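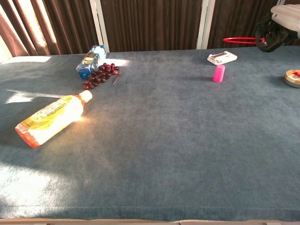 The work table at the Leclerc hall, morning session. The gripper is at upper right, above the back edge of the cloth.

When the Robot Stops, Someone Should Have to Say Why

By Anselmo Caldeira

In December, an arm at the Leclerc hall closed on a carton, lifted it, and kept closing. The carton split. The operator pressed the stop button, the arm halted, and the operator cleaned the table, reset the controller and resumed the session. The entry in the log for that event reads, in full, "Stop, cleared."

Nobody was hurt, and the carton was worth very little. I have nonetheless spent more time on that entry than on any other fault reported to our program this year, and I wish to set out why I believe our present rules on stops are too weak.

The Ollus program handles ordinary goods on an ordinary table: fruit, drinks, small packages, tins. The choice is deliberate. An arm that can pick up only one kind of block is of little use to a household or a shop. But ordinary goods are difficult in ways that a block is not. Grapes bruise under a force that will not even hold a full bottle. A bottle on its side may roll. Clear plastic in direct sun can produce a glare that a depth camera reads as a hole, or as a surface that does not exist. Soft cloth hides the exact height of the table beneath it. Each of these conditions is known to everyone who works in the hall, and each has its own line in the setup guide.

What the guide does not do is tell the operator what to record when one of them may have played a part in a fault. The form asks for the time, the unit and whether the session was resumed. It has a field for comments, and the field may be left blank.

Over the past year the hall's units logged 179 stops. My colleague Normand Grewal read every entry. He found a stated cause in 5 of them. The remainder said "cleared," or "reset," or gave nothing beyond the time. We therefore know with great accuracy how often our machines stopped, and next to nothing about the reasons.

The December fault was explained only by luck. The Proltetti controller keeps its force readings for a short period before writing over them, and Mr. Grewal happened to ask for them the same afternoon. They showed that the force limit had been raised three days earlier for a test with heavier items and had never been set back. The arm did what it was told to do. It had been told the wrong thing in 4 consecutive sessions, and in the first 3 of those the items on the table were sturdy enough that no one noticed.

I have heard it argued, by people whose judgment I respect, that a fuller report would slow the work and that operators under pressure would answer it carelessly. The first point is correct. A proper entry takes several minutes, and a busy session may include more than one stop. I accept that cost. The second point seems to me an argument about management. If an operator believes that a long report will be counted against the day's output, the report will be short, and the fault in that case lies with whoever does the counting.

A further objection holds that the stop button worked, and that the system was therefore safe. I cannot agree. The button worked since a person was standing next to it and looking at the table. Several of our partners, among them the Wikimska site, intend to run with one operator for every two arms. A force limit left at the wrong value will not wait for that operator to turn around, and a hand reaching in to straighten a fallen item is softer than a carton.

My proposal is modest. No unit should resume after a stop until a cause has been entered, and "unknown" should be accepted as a cause only with a second signature. Force readings should be saved automatically whenever the button is pressed. Any change to a force limit should expire at the end of the session in which it was made — without exception for tests, which is where the December error began.

The first two measures need only a revised form and a small change to the software. The third will be unpopular with the test group, and I expect to hear from them. The draft text has been sent to all sites, and written comments should be addressed to Mr. Grewal.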